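Freezer Soup Packs: Your Questions Answered

Since I put the recipe for our freezer soup packs in the Gokencombe parents' newsletter, I receive many letters with the same questions. I collected them on this page so you can find the answer quickly. If your question is missing, please write to me and I will add it.
Hamidreza Nazari

What is a soup pack?

It is a freezer bag with all the cut vegetables and the seasoning for one pot of soup. In the evening you empty it into a pot, add water or broth, and cook. The liquid is not in the bag, so the packs stay flat and take little place in the freezer.

How many do you make at one time?

We are 7 at the table, and I make packs for two weeks. It takes me one long morning, when the small ones are with my sister. If you never did it before, start with two or three packs and see if your family likes them.

How much vegetable goes in one bag?

For our family I use 800 grams of cut vegetables. For four people, half of this is enough, especially if you serve bread.

Which vegetables freeze well for soup?

Carrots, celery, onions, leeks, peppers, green beans, corn, peas, and cabbage. Squash is also good, but cut it bigger than you think, because it becomes soft quickly in the pot.

And which ones should I leave out?

Potatoes, if they are raw. They become gray and have a strange texture. I add them fresh on the day. Zucchini I freeze only when the soup will be blended. Lettuce and cucumber, please no. One reader asked me this seriously and I am not laughing at her, I tried it also in my first year of marriage.

Do I have to blanch everything first?

For soup that you will eat in one month, I don't blanch. For longer storage it is better to do it: 2 minutes in boiling water for the beans and the carrots, then cold water, then dry them very well on a towel. Onions, leeks and peppers can go in raw in both cases.

My vegetables freeze in one big block. What do I do wrong?

Probably they were wet. Dry them longer, then spread them on a tray and put the tray in the freezer for one hour before you fill the bags. Also press the bag flat. A flat pack breaks easily on the edge of the counter — a round one you must fight with.

Can I put meat in the pack?

Yes, if it is cooked and already cold. I use shredded chicken or small meatballs. I keep the meat in a separate small bag inside the big one, so it can go in the pot at the end and doesn't get dry.

How long do they keep?

I use ours in three months. After this they are still safe if your freezer is cold enough, but the taste is weaker. Write the month on the bag before you fill it, not after. On a full bag the marker doesn't write well. What I pack in April should be finished before the summer vegetables come.

Do I thaw the pack before cooking?

No. Put it frozen in the pot with hot broth. From the time it boils again, 30 minutes is enough for most of our soups. Lentils need to be checked, the red ones are ready sooner than the brown ones.

What is the "Mykhailiuk soup" you mention in the newsletter?

It is a beet soup from our old neighbors, the Mykhailiuk family. The beets are roasted first, then cut in strips and frozen with carrot, onion and cabbage. Add a spoon of vinegar when you cook it, so the color stays red. I will ask if I can print the full recipe.
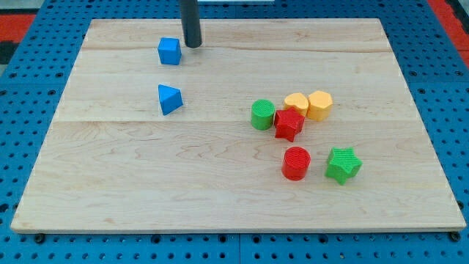
Watine Family Kitchen Pages, Issue 7, page 30

Can children help?

Yes, and mine do. The little ones wash beans and carry the peels to the compost. From eight years they may cut soft things with a small knife, when I sit next to them. The older two fill the bags and close them, and they are more exact than me.

Are reusable bags good for this?

They are good, but the thick silicone ones need more space — for a small freezer I prefer the thin ones with a slider. Turn them inside out to wash, and let them dry standing over a cup. Bags that had raw meat in them I don't use again for vegetables.

Where do you buy so many vegetables?

Mostly at the Stonusow farm stand, in the last hour, when they sell the crooked carrots by the box. In winter I buy frozen peas and corn from the supermarket and mix them directly in the packs. Don't let them thaw on the way home.

Can I make the same packs for a slow cooker?

Yes, but thaw them in the refrigerator overnight first, and use less water than in a normal pot. Peas go in for the last half hour only.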